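Best way to wrap a mug (and a small garden fork thing) for posting?
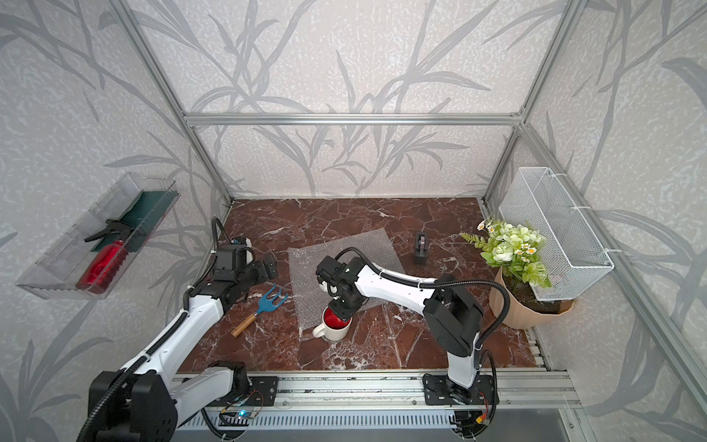

Mug, bubble wrap, tape and the hand cultivator

Posted by Abrehet Mekonnen, 11 February 2022

Hello all, hoping someone here posts more parcels than I do! I'm sending a birthday parcel to my aunt in Grudthorpe and two things have to go in it: a white ceramic mug, the one with the bright red inside, and a little hand cultivator with three blue prongs and a wooden handle. I've got one squarish sheet of bubble wrap and a small tape dispenser and that's my lot. The mug weighs 783 g with its lid and the tin of tea I'm sending alongside, so I'm trying to keep the whole parcel under 1,000 g if I can.

My question is really about the handle. Last time I rolled a mug up like a sausage roll and the handle snapped clean off (I was gutted). Do I wrap that bit separately? And can the cultivator go in the same box or am I asking for trouble?

Hagos Endale

I do this a lot for my stall, so here goes. Stuff the inside of the mug first – scrunched newspaper is fine, pack it fairly firm. Then twist a strip of paper and thread it through the handle until the gap is filled. After that put the mug on its side near one corner of the sheet, roll it towards the middle, fold the ends in and tape it. Bubbles facing in.

The cultivator is fine in the same box but the prongs need covering. I fold a bit of thick card over them and tape it down, then wedge the handle along the side so it can't slide about. If you can hear anything move when you shake the box, add more paper. My last one came to 930 g with the box, so you should manage it.

Rerer61

just buy a bigger box

Cudier

Agree with Hagos about the handle. I'd keep the sheet for the mug and use an old tea towel for the tool, though mine went in a sock once and arrived perfectly happy! Do weigh it again after taping, I got caught out in March and had to pay extra at the counter.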